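Module 2: Setting up a small workroom
Course handout for the Landham evening group

Read this before the second session, or on the bus on the way in, I don't mind which. It's longer than the first handout because people asked me so many questions about tables last time!

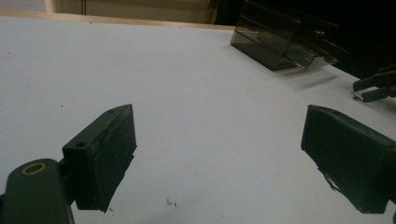

Start with the table

I always start with the table, and I know some tutors start with storage, but I've never got on with that. Storage follows from what you do, and what you do mostly happens on a flat surface. If the surface is too low your back will tell you by the end of the first week. If it's too shallow you'll spend your life moving things on to the floor and then standing on them (I speak as someone who has stood on a pin cushion).

Stand up straight, let your arms hang, then bend your elbows. For cutting and marking out, I like the top a hand's width below the elbow. For sitting work you want it lower, so that your shoulders stay down. If one table has to do both jobs, set it for standing and get a taller stool. Raising a seat is easy and cheap, and raising a table usually means a wobble.

Depth is the one people get wrong. My own bench is 60 cm deep and I wouldn't go any shallower for sewing or paper work. Deeper is lovely if you can walk round to the other side. If it's pushed against a wall, the back strip turns into a shelf for mugs and old post, and you may as well admit it and put a proper shelf there.

Colour of the top

We had a bit of a debate on this in May. I like a pale top, plain and not shiny. You can see dark thread on it, you can see pencil dust, and it throws some light back up on to your work. The trouble is that white paper vanishes on a white table, so if you do a lot of card or paper cutting, keep a dark mat to hand. A glossy top is a nuisance under a lamp, whatever the colour. You get a bright patch just where you're trying to look, and you end up leaning sideways all evening.

Patterned tops I can't be doing with. Somebody always has a reason for loving theirs, and that's fine, keep it, but put a plain cover over it when you're matching colours.

Light

Daylight first. If you have a window, put the table side-on to it. Facing it, you squint, and with your back to it you're working in your own shadow. Right-handers want the window on the left, left-handers on the right, so the shadow of your hand falls away from the work.

After dark you need two kinds of light, a general one for the room and a lamp for the job. Please don't rely on the lamp alone! A bright pool in a dark room is very tiring, as your eyes keep adjusting each time you look up. Turn the ceiling light on as well, even if it's ugly.

If you choose colours in the evening, check them again in the morning before you cut anything. I once made a whole cushion cover in what I thought was navy. It was purple, and it's still on my sofa.

Walls and reach

Whatever you use every time you sit down should be where you can get it without standing. Whatever you use once a week can be a step away. The rest can go in a cupboard, or under the bed if you have to.

A wall behind the table is useful and most of us waste it. A rail with hooks is the easiest thing to put up. Leave the part straight in front of your eyes fairly bare, though. I filled mine with postcards and ribbons and found I couldn't settle to anything, so most of it came down again and I've left a plain patch there ever since.

Check what kind of wall you have before you drill. Knock on it. If it sounds hollow you'll need the right fixings, and the shop will sell you those if you tell them what you're hanging and how heavy it is. If you rent, ask first, or use a freestanding frame behind the table.

Before the next session

Do a rough plan of your room on squared paper, one square to 10 cm. Draw the door with its swing, the window, the sockets and the radiator. Then cut out your table as a separate bit of paper and slide it about. Try at least one position you think is silly. Mine ended up across a corner, and I'd never have thought of it without the paper.

Write down:
- your elbow height, standing and sitting
- the depth of the table you have now
- where the nearest socket is, and whether the lead would cross a doorway
- one thing that annoys you every time you sit down to work

Bring the plan and the cut-outs in an envelope so they don't end up all over your bag. We'll start with the last item on the list and go round the room, so do have something ready to moan about.

Next time we'll get on to chairs, and then drawers if there's time. If you have a tape measure, bring it, as the box only has a couple and they both stick.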